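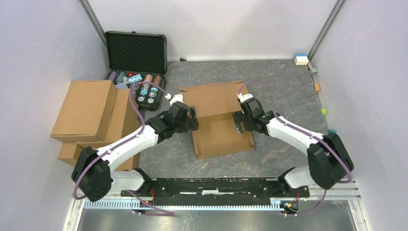
Posted by Obed Fiadzo, Equipment Lending, Driralport Recreation Service
Members' Forum > Packing and Storage > Games

Search this forum Enter keywords Go

Print this page | E-mail this page

Packing of chip cases and tray boxes for the November issue

Obed Fiadzo
Colleagues and member clubs are invited to comment on the packing of poker chip cases before the November issue of games sets. The present guidance was written when chips were sent out in cloth bags. It says very little about rigid cases and nothing at all about cardboard boxes with a tray.

The following is proposed.

1. The cardboard box is to be opened fully and stood in the middle of the packing surface, with the chip case kept within reach and any other cartons set back from it.
2. The tray is to be checked before anything is placed in it. A tray that has lifted at one corner should be pressed flat or replaced.
3. Small loose items are to go into the tray before the case is packed. Past experience is that dealer buttons and spare dice are left on the surface and found after the carton has been taped.
4. The chip case is to be closed and latched before it is moved, and laid flat in transit.
5. The contents slip is to be signed by the person who closes the carton.

Comments on points 1 and 3 would be particularly welcome. The small white piece lying near the front of the case is a fair illustration of the difficulty: items of that size are easily overlooked once attention has moved to the box.

prudau_hall
The Prudau Hall committee has considered the proposal and supports points 1, 2, 4 and 5. We do not support point 3 as drafted.

Where small items go into the tray first, they are at the bottom of the carton when it reaches us. Our evening sessions begin within half an hour of delivery, and the person unpacking must then take out the case, any card decks and the rule sheets before the dealer button can be found. We would prefer the small items to go in last, in a paper envelope, on top.

akua.atinga
I must respectfully disagree with Prudau Hall. I have handled returns at the Akpalu store for six years. Envelopes placed on top are thrown away with the packing paper. Last winter we replaced 56 dealer buttons, and in nearly every case the club concerned was certain that none had been sent.

The tray exists to hold things. If it is used for its purpose, a missing piece is noticed as soon as the case is lifted.

prudau_hall
The figure is noted. May we ask how many of the 56 came from clubs which had received an envelope, and how many from clubs which had received a cloth bag under the old arrangement? The two ought not to be counted together.

akua.atinga
That is a reasonable question. The record does not separate them. I would expect most to be envelopes, but I am not able to show it, and I withdraw "in nearly every case" until I have looked through the returned slips.

northside_games_sec
Could the guidance say what is meant by "the packing surface"? Our members pack on a folding table which is barely wider than the carton. Point 1 assumes a good deal of clear floor on all sides, as in the photograph at the head of this page. We do not have that and are unlikely to have it by November.

I would also ask whether a marbled surface is suitable. Pale pieces are difficult to see against grey with brown veining. We lay down a dark green cloth, and the number of pieces left behind has fallen since we began to do so.

Obed Fiadzo
The wording of point 1 will be amended to "a clear surface large enough for the open box and the case". Clubs with a folding table may stand the case on a chair, provided it is latched.

The question of a cloth had not been raised before. It would not be right to require one, but it can be recommended.

m.t.urnavden
On behalf of the Urnavden day centre I should like to raise the weight of the cartons. A full chip case is heavy for its size, and several of our members who help with packing are in their seventies. We received a carton in the spring containing two cases, one on top of the other, and it had to be opened in the doorway and carried through in parts.

I would ask that one carton should hold one case, without exception.

stores_akpalu_2
One case to a carton would increase the number of cartons considerably. At the last issue the Akpalu store sent out 418 cartons, and the van was full on both runs. If every double carton is split, a third run will be required and there is at present no driver for it.

A label stating that the carton is heavy would meet the concern at no cost.

m.t.urnavden
With respect, a label does not make a carton lighter. Our members are able to tell that it is heavy as soon as they attempt to pick it up.

akua.atinga
I support Urnavden on this point, although it will make work for my own store. Two cases in one box also damage the tray. The upper case slides, the edge of the tray folds under, and the box cannot be used again. Of the 841 boxes bought for the current year, we have 568 fit for reuse. I do not attribute the whole of that loss to double packing, but it is certainly part of it.

stores_akpalu_2
A good many of those were also lost to damp in the lower store. I would not wish the double cartons to be blamed for the whole of it.

akua.atinga
Agreed, and I believe I said as much.

prudau_hall
Returning to point 3. Having discussed the matter further, we would accept small items in the tray if the contents slip states clearly that they are there. At present the slip reads "accessories enclosed", which could mean anything. "Dealer button and dice: look in tray" would be sufficient.

northside_games_sec
We would support that wording. We would also ask that the slip should be fixed to the inside of one flap and not left loose. With the box standing open, the slip can then be read while the packing is being done, and it is still in the same place when the box is opened at the other end.

quietcorner_cards
I have followed this discussion with interest and have one practical question. Should the flaps be folded outwards or held upright while the box is being packed? I was taught to fold them right back so that both hands can reach the tray from either side. My colleague tapes them upright so that nothing rolls off. We have not been able to settle it between us.

Obed Fiadzo
The service has no fixed view. Either method is acceptable. If tape is used, it should be paper tape, as the brown plastic tape tears the surface of the card when it is removed.

stores_akpalu_2
Paper tape costs more and does not hold in cold weather. I would ask that the choice be left to the stores.

Obed Fiadzo
The choice of tape for sealing is already left to the stores. The remark concerned only the flaps during packing.

To record the position so far:

Point 1 is amended as stated above. A dark cloth is recommended.
Point 2 stands.
Point 3 stands, with the new wording on the contents slip. The slip is to be fixed inside a flap.
Point 4 stands.
Point 5 stands.
A new point 6 is added: one chip case to each carton. This is subject to transport being found for a third run, and I will take that up with the depot.

Clubs which still object to point 3 may continue to ask for an envelope when placing their order. Such orders will be packed as requested, and any missing small items will be charged to the club.

prudau_hall
We regard the final sentence as somewhat severe. A club cannot be charged for an item that it has no means of showing was never sent. We would ask that the charge should apply only where the slip has been checked and countersigned on arrival.

Obed Fiadzo
The amendment is accepted. "Countersigned on arrival" will be added.

m.t.urnavden
Thank you. May I ask that the depot be told of the Urnavden doorway when the third run is arranged? There are two steps, and the side entrance is kept locked until ten.

akua.atinga
I have now been through around half of the returned slips. Of the dealer buttons reported missing, the larger part were sent in envelopes, but there are more cloth bags among them than I had expected. I will post the full count here when the remaining slips have been read. In the meantime Akpalu will pack to the amended points, and clubs collecting in person are asked to bring back any sound boxes with the trays still inside.

Last updated: 2023-08-04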